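Rorndale open day, March. Notes typed on the train so excuse the state of them.

Got there late, 524 bus crawled the whole way. Doors already open, coffee mostly gone. Branislav Murín doing the welcome, quick, no slides, thank god. Then up the stairs and straight into the work rooms.

Satell room first. Best of the lot for me. I went for the table coverings, mostly, everyone else seemed to be there for the sandwiches. They like a printed sheet under the small parts. Off-white, line drawings all over it, flowers and long leaves, birds, butterflies. Grays and browns. Looks like something my aunt would put out for Easter and I mean that kindly. I'd want it for my own bench, plain white gives me a headache by lunch.

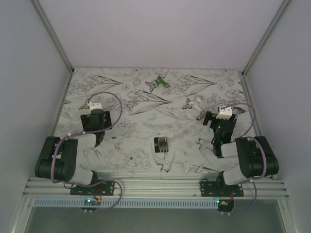 Asked if the pattern makes it harder to find things you've put down. Depends on the thing, was the answer. Bright green, no trouble. Pale stuff you have to look twice. Fair enough. Also asked where the sheets come from, got a name, Undetti, wrote it on my hand and its half gone already. Think they said 200 to a box, way more than I need.

Cáceres room after that, 2 floors up, no elevator. Mostly shelving. Hot in there. Skipped the last talk.

Out by 6. Missed one bus, got the next. To do: email Branislav about the sheets, ask for teh bird one, see if they'll sell me a couple of loose ones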